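I caught Toàn Văn in December, right after the lunch rush at his soup counter in Flaltcombe, and he talked with his hands the whole time -- I kept moving my coffee!

He's been making broth for 17 years. "I started with one pot and a bad recipe," he told me. "My aunt ate it anyway."

What about people at home with a tiny kitchen? "Small pot, two handles, low heat," he said. "Give it five hours and leave it alone."
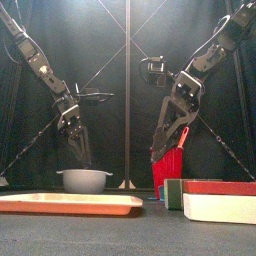
On moving to Cestport

"Maybe next year," he said, and went off to chop onions.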